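Workshop tips: Keeping a two-arm bench cell in good order
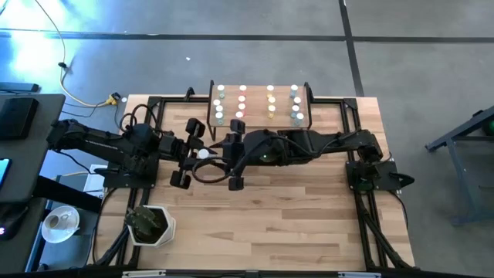

Two arms over the butcher-block bench, vial rack at the back.

Power down before touching a cable. Check the loops near the wrists first. Move each arm by hand through its full reach and watch for anything that snags or pulls tight.

Snug the base plate bolts every 500 hours. Go around in a cross pattern, 3 passes, and don't lean on the wrench.

Wipe the gripper faces with a dry lint-free cloth. If caps start slipping, clean them again before you change the grip setting.

Push the rack back against its stops after cleaning the table. Wood moves a little in December when the heat is on, so recheck the pickup points then.

Log it all on the Gellureck sheet. Questions go to Senad Kos.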